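# Stone, coffee and more stone: an afternoon at the Larano yard

The invitation said the open day at Larano ran from ten, so naturally the car park was full by quarter to. People will travel a surprising distance to look at slabs. I had come up from Bollside on the slow bus, with a notebook, a sandwich and a half-formed plan to replace a kitchen worktop, and I was waved through the gate by someone in a hi-vis jacket who wanted to know whether I was trade. I said no. I was given a green sticker, which meant I could look at everything and be offered nothing.

Trade visitors had red stickers and pastries.

The tour starts in the block yard, where the stone arrives in lumps the size of a garden shed, each with a number sprayed on its side. Ours was led at a brisk trot past limestone, granite and a long row of something greenish that the guide called "difficult". It cracks if you look at it wrong, apparently, and is therefore very popular with hotels. We stood by block 1,145 for a while because the gang saw was being started up inside and they don't let you in until it has settled. It was March and the wind came straight across the yard. One couple went back to their car and I never saw them again.

The sawing shed is worth the wait. The blades go back and forth through the block under a constant stream of water, and the whole business is far slower than I'd imagined. You could go home, have lunch and come back to find it had moved down by the depth of a paperback. The noise gets into your teeth. Ear defenders were handed out from a crate, and after that the guide went on talking for several minutes to a group of people who could hear none of it, all of us nodding.

Polishing was next door, and then the slab hall, where most of the crowd had been trying to get to all along. The stock here is stood on edge in long racks like records in a shop, and you shuffle sideways between them saying "ooh". I had arrived wanting something plain. Within ten minutes I was in front of the dark stuff, all brown and charcoal with pale veins going off in every direction, wondering what sort of person I might become if I owned it.
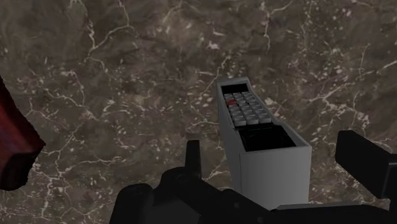

*Dark brown and charcoal, white veining. Not a surface for the plain-minded.*

A word on the names. Stone is sold the way paint is, and no slab is ever just "brown". Economou had taken a stand at the far end to show their imported range, and every sample had a card with a name on it that could have been a racehorse or a perfume. Urkberg, opposite, went for the northern approach: grey stone, grey cards, grey carpet, one bowl of mints. I liked Urkberg a good deal. Their leaflet had a table of how well each stone stands up to lemon juice, and it was the only thing I read all day that I have since used.

The short version is that marble and lemon don't get on. Nor do marble and wine, vinegar, or tomatoes left to their own devices. I asked at both stands about sealing. One told me to do it twice a year and the other said every 2 years would be ample, and each gave me a little bottle.

Lunch was in the canteen, where green stickers were at last admitted. Soup, a roll and tea came to 6 pounds, eaten at a table with a laminate top. I checked.

The afternoon talk on quarry history was advertised for two and began at roughly 3, owing to a projector. I stayed for the first half, which was good on cranes and a bit light on everything else, then left to catch the bus. On the way out there is a skip of offcuts you can help yourself to. I picked out a piece of the dark one, too small for a chopping board and too heavy for my bag, and carried it home on my knees.

It is holding the back door open. The worktop is still the old one.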